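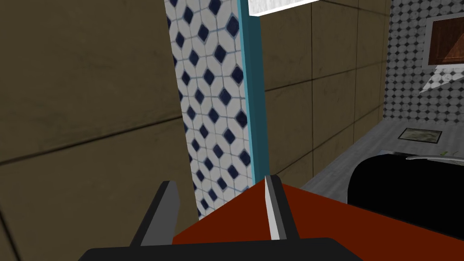 Opening and attendance

The September meeting of the Rivano Street and Track Car Club was called to order at 7 PM Thursday in the back room at Kultach. 14 members present. Minutes of the last meeting were approved with one correction: the autocross entry fee is per car, and drivers sharing a car pay it once.

Money

Balance on hand is $628 after paying for the lot rental and the new timing cable. Ospina still owes us for the refund on the canceled skid pad day. The secretary will call again.

Brake fluid and pads

Long discussion. Several members had a soft pedal by the end of the last track day at Emanness. The tech lead asked that all cars going back there have fluid flushed within three months of the event and that pads be at least half thickness at the morning check. One member asked if street pads would still be allowed. They will be for the novice group - the intermediate group should bring track pads or a spare set.

Motion to add the fluid rule to the tech sheet. Seconded. Passed, 11 for and 3 against. Those against felt six months was enough for cars with larger rotors.

Group order

Ospina quoted $144 per case of fluid if we order 3 cases or more. Members who want in should sign the sheet by the end of the month. Pickup will be at Kultach. No shipping to home addresses this time.

Track day schedule

Emanness has confirmed our date but moved gate time up to 6:30 AM. Tech opens at 7. Cars not through tech by 8 miss the first session. Trailers park on the gravel side.

Other business

Loaner helmets need new liners. Tabled until prices are in. The torque wrench missing since spring was returned.

Adjourned 8:40 PM.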